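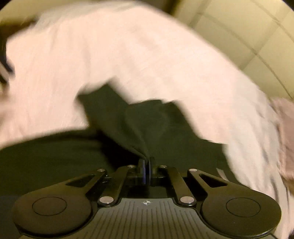

Washing linen before cutting

28/03/2026

I bought 9 meters of midweight linen from Senwood in November and cut the first piece without washing it. The finished curtain lost 46 mm in length on its first warm cycle. The lining lost almost nothing, so the hem now bows.

For the second piece I marked a square 762 mm on a side with basting thread, washed it warm, dried it flat and measured again. Most of the loss was along the warp. A second wash changed the warp by 2 mm and the weft by an amount I could not measure with a steel rule.

Matilde Henriques suggested serging the raw ends first, and that cut the fraying to a few threads. I now wash twice, press while damp, and leave the cloth overnight before squaring the end to a pulled thread. Cotton sateen is next, once the Calado order arrives.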